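Chapter 2
Signs, Colours and Warnings

In this chapter you will learn:
how colour is used to pass on simple messages
why a colour is usually backed up by words, shape or position
how to plan a set of signs for a building

2.1 Messages without sentences

Most of the messages we act on each day are very short. A red light at a crossing tells a driver to stop. A blue tap and a red tap tell us which water is cold and which is hot. We learn these meanings as small children and seldom think about them again.

Colour works well for this job. It can be seen from further away than print, and it does not depend on the reader knowing a particular language. The meanings themselves are a matter of agreement, however. Red stands for danger in one setting, for heat in another and for good luck in a third.

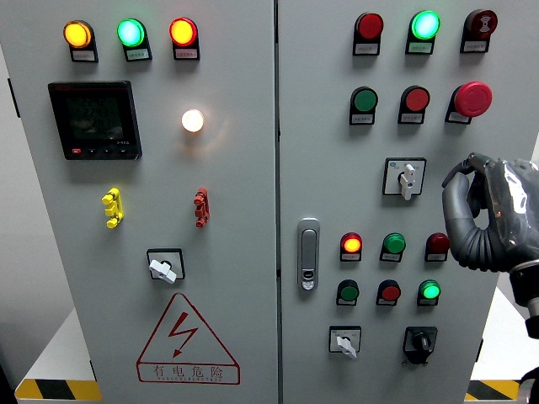 A second difficulty is that some people cannot tell certain colours apart. Red and green are the pair most often confused. For this reason a good designer adds a second clue. On a set of traffic lights the clue is position, with red always at the top. On a door it may be a word or a simple drawing.

2.2 Case study: the Gellindale library

The public library at Gellindale has 74 signs on two floors. When it opened, each section was marked by a coloured stripe and nothing else. Readers were asked to fill in a short form about finding their way, and 227 forms came back. Many people said they had walked past the section they wanted. The stripes were kept, but each one now carries the name of the section in black letters 100 mm high.

Before you read on

Walk through your school and write down every sign that uses colour. Note what the colour means and whether there is a second clue. Keep your list, as you will need it for the work in section 2.4.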